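Clistex Community > Home & Family > Photos, letters and keepsakes

Sorting my parents' pictures: delete the duplicates or keep every last one?

marigold_june
Hello everyone, long-time reader and not much of a poster, so please bear with me if I ramble a bit. My sister and I have finally started going through all the family pictures my parents left, and I mean all of them: the paper ones in shoe boxes, the slides, and then the digital ones from when Dad got his first digital camera and went absolutely wild with it. The digital folder alone has 3,163 files in it. A good many of those are the same picture two or three times over, or the same birthday cake from slightly different angles, or Dad's thumb.

I have a trial copy of Porkico, which finds the lookalikes and puts them side by side so you can pick one. It's quite soothing to do in the evening with a cup of tea. But my sister saw me at it and was really upset. She feels that if Dad took four pictures of the cake then there should be four pictures of the cake. So we've stopped for now, and I told her I'd ask people who have been through it.
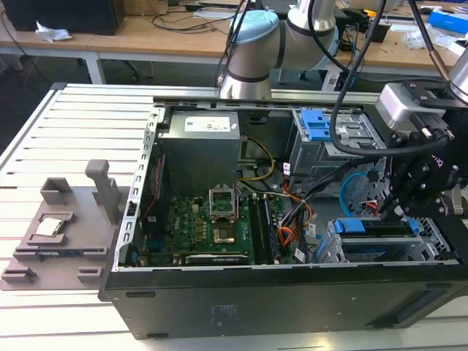 My own feeling is that the grandchildren will never look through thousands of anything, and that a smaller collection with names and places written down would be worth more to them than a huge one with none. I do understand the other side, though. The pictures came to us on an old desktop that lived under Dad's desk for years, and it's a funny thing to look at a black case lying open on its side, with the green board and DELL printed on it sideways, and think that every Christmas we ever had went through something like that. It made me a good deal slower with the delete key, I can tell you! So which way did the rest of you go, and did you end up sorry?

tobyandthecats
Keep everything. Storage is cheap and regret lasts a long time. I threw out what I thought was a blurry extra of my grandmother at the lake, and years later my cousin pointed out that the man behind her in that one (and only in that one) was her brother, and there was no other picture of him as a grown man. I still think about it more than I should.

You don't have to look at them all. Put the whole lot in a folder called "everything" and make a second, smaller folder for the ones you love. Your sister gets her cakes and you get your tidy album.

pennywhistle52
I'm going to disagree with Toby, kindly I hope. I was the one who inherited the "everything" folder, from an aunt who kept every picture she ever took, and I can't describe how heavy it felt. I left it alone for two years because I was scared of it. When I did get going I went from 3,163... no, sorry, that's your number, I've been staring at it! Mine was 2,663, and I kept the ones with a face or a place I could put a name to. The album I made from those gets passed around at every family lunch now, and my nephew has asked for his own copy.

What helped me was doing it out loud with my mother on the phone. She couldn't see the screen, so I had to describe each one to her, and the stories that came out of that were better than the pictures. I wrote them down on index cards. If you have any older relatives left who knew those people, please call them before you do anything else at all.

marigold_june
Oh, I love the phone idea. We have an aunt in Ohio who would be on the line until midnight. Toby, I'm so sorry about the lake picture, that would haunt me too.

I should have said that we're not doing this on the old machine itself. My sister's boy copied it all across to a new drive in March and nothing has been removed from the original.

tobyandthecats
Good lad. Please leave the original alone until you've both agreed, and make a second copy that lives in another house. I use Pedeo for mine, but a drive in your sister's linen closet would do just as well.

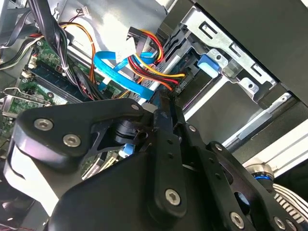 One more thing on the copies, while I'm being a nag. People put so much thought into which pictures to keep and hardly any into whether they can still open them in twenty years. I went through mine last winter and found a whole run saved in some odd format from a camera that stopped being made ages ago, and it took me three evenings to turn them into something ordinary. When I see a desktop with its insides open to the room like that I always think of how much family history is sitting in closets in boxes just like it, waiting for somebody to plug them in. So open a few from every year, and not only the first folder. If they open, wonderful, have some cake.

quiltingbythebay
Can I put in a word for the paper ones? Everybody talks about the files, but the shoe boxes are where the real work is. I scanned 40 slides a night at the kitchen table and it took me most of a winter. Please look at the backs of the prints before you scan the fronts! My mother-in-law wrote the whole guest list of a wedding on the back of a picture of a dog.

I'm on the side of thinning out, by the way, but only the digital ones. I've never thrown away a print and I don't think I could.

marigold_june
The dog! We have one of those, except it's a recipe for pickled beets on the back of my uncle in his Navy uniform. We've been putting the prints into the Sowa boxes, the flat gray ones with the metal corners, and my sister writes the labels, as her handwriting is so much nicer than mine.

I read some of your replies to her over the phone last night. She's still for keeping the cakes. She did give way on the thumbs.

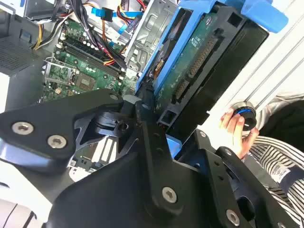 Radosław Żak
I would keep the thumbs too, if you'll let a stranger say so. My father has been gone a long time and there are very few pictures of him, as he was always the one holding the camera. One of them has his finger across half the view, and you can see the little scar he got from a bread knife. My daughter never met him, and that is her favorite of all the pictures we have. Delete the cakes, if you must. Your sister may be angry with me for that part.

pennywhistle52
Well, now I'm sitting here crying over a thumb. I still say thin them out, Radosław, but I take your point and I think I'd have kept that one as well.

tobyandthecats
And I still say keep the lot. My "everything" folder has more than 2,000 in it and I can always find what I want, as long as what I want is cats.

marigold_june
Thank you all, truly. I think we'll do Toby's two folders for the time being, with the smaller one picked out by the two of us together, and I'm calling Aunt Ruthie at six tonight with a fresh pack of index cards. Pennywhistle, did you put the dates on yours, or only the names? Half of ours have the camera clock set wrong and say they were taken before I was married, which I'm fairly sure they weren't.

pennywhistle52
Names first, then the place, and the date in pencil with a question mark if I wasn't certain. Some of mine are nearly all question mark. Give your aunt my love!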